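毛巾应该用到旧为止

佩里汉·凯斯金(Perihan Keskin)

我写中文的时间不长,如果有的句子不太自然,请读者原谅。这个题目我想了很久,最后决定还是用中文写,因为我开始认真思考毛巾,是在我学中文的那段时间。课本里有一课叫“家务”,老师让每个人介绍自己家里的一件旧东西。别的同学介绍了钟、茶壶、爷爷的箱子,我介绍了一条浴巾。同学们笑了,可是老师问我:“这条浴巾,你为什么不换?”当时我的词汇不够,没有回答好。现在我想重新回答一次。

我的看法很简单:大部分人换毛巾换得太早。我们把还能用的毛巾叫作“旧毛巾”,然后把它变成抹布,或者扔掉,再去买一条新的。我认为这个习惯不好。对钱包不好,这一点大家都明白;但是对我们和东西的关系也不好,这一点谈的人比较少。

先说新毛巾。商店里的新毛巾很漂亮,叠得整齐,摸起来非常软。可是买回家第一次用的人都知道,它不太吸水。水在身上被推来推去,像在玻璃上一样。我问过塔伦·比什特(Tarun Bisht),他在奥德维尔(Odville)管理一家小旅馆的洗衣房,每个星期要洗300条毛巾。他告诉我,新毛巾进旅馆以后,他先洗4次才放进客人的房间。他说:“客人觉得旧一点的更好,但是他们不知道那是旧的。”这句话我记在本子上了。

比什特先生还说,最容易坏的地方是边,中间反而很结实。客人拿毛巾的时候抓边,挂的时候也拉边,洗衣机里缠在一起的还是边。他把边坏了的毛巾单独放在一个架子上,老板让他处理掉,他常常舍不得,自己拿回家几条。

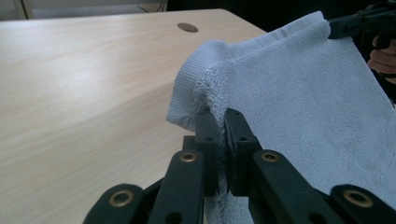

我自己判断一条毛巾,主要用手。眼睛看到的是颜色,颜色淡了,眼睛就说“旧了”。手却知道更多的事情:厚不厚,线圈还在不在,捏起来有没有弹性。浅蓝白色的毛圈大毛巾,捏住一边,布聚成一个褶,褶的上面会有一些松的线圈和细毛散出来。很多人看见这些细毛,就决定它该退休了。我觉得这个决定太快。毛圈布本来就不是平的布,它的表面有一粒一粒的感觉,偶尔跑出来几根线,剪掉就可以。只要毛巾还厚,线圈还看得清楚,它就仍然是一条完整的毛巾。

剪的时候有一点要小心:不要拉。我小时候拉过一次,一根线从左边一直跑到右边,毛巾上出现一条没有毛的路。母亲没有骂我,她把那条毛巾用到了我中学毕业。

也有人不同意我的看法。第一种反对意见是卫生。我的邻居认为毛巾用久了细菌多,每年10月她把家里的毛巾全部换一遍。我尊重她,她家的浴室的确比我的干净。可是我想,毛巾难闻,常常因为它没有干透,跟年龄的关系没有那么大。一条新毛巾,湿着团在篮子里,过两天也一样难闻。把毛巾打开,挂在有风的地方,两面都能碰到空气,这件事比买新的有用。如果洗过、晒过以后还有味道,那么我同意,应该换了。

第二种反对意见更难回答,是关于客人的。家里来了客人,给他一条边上起毛的毛巾,好不好意思?我承认,我也不好意思。所以我的柜子里有两条“客人毛巾”,是在普洛考(Plokau)的集市上买的,平时不用。结果很可笑:客人用的是不吸水的毛巾,我用的是好用的毛巾。去年冬天我表姐来住,第二天早上她问我,能不能给她一条“普通的”。从那以后,我把客人毛巾也拿出来跟别的一起洗,让它们快一点变成普通毛巾。

第三种反对意见来自我的丈夫。他说,毛巾又不贵,为什么要花这么多时间想?他说得有道理,我没有很好的答案。我只能说,毛巾是每天最早碰到我们的脸、洗完澡又包住我们身体的东西。衣服我们会挑,会补,会舍不得。为什么对毛巾就这么没有感情呢?

我们搬到斯凯斯科姆(Skescombe)的时候,行李不能带太多。我把毛巾夹在碗和杯子中间,代替包装纸。到了新家,打开箱子,33个碗碟一个也没有碎。那些毛巾我洗了,又挂回浴室,到现在用了9年。其中一条的边已经重新缝过。缝的办法不难:把散开的地方向里折一个手指宽,用结实的棉线走两遍,针脚密一点。我缝得不好看,有一段是歪的,擦脸的时候感觉不到。

当然,毛巾总有真正老了的一天。我的标准是把它举起来对着窗户,如果中间透光,线圈大部分没有了,擦完头发还要再擦一次,那就可以剪开,拿去擦地,或者给狗擦脚。在这以前,我希望大家多等一等。

我的浴巾,就是课堂上介绍的那一条,现在还没有透光。它原来应该是黄色的,我母亲说是橙色,我们两个人到今天没有商量好。

2月26日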